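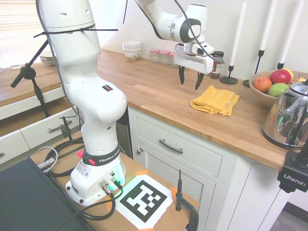

**pluda_lab** - 03/08/2022
Club question for the Villanueva kitchen task. Do we redo the hand-eye calibration before every session? I got 13 mm of error at the fruit bowl yesterday.

**nilton2**
Every session. The marker sheet is only taped to the board, and tape creeps.

**gearhash**
Disagree. We ran our Franka for 3 weeks on one calibration. Check the clamps first - if the board moved against the counter, all your saved poses are off.

**nilton2**
And how would you know it moved without recalibrating?

**gearhash**
Pencil line on the counter edge.

**pluda_lab**
Clamp at the counter end took another half turn. Error is 2 mm now, same calibration file. Will still redo it before the Floltus demo.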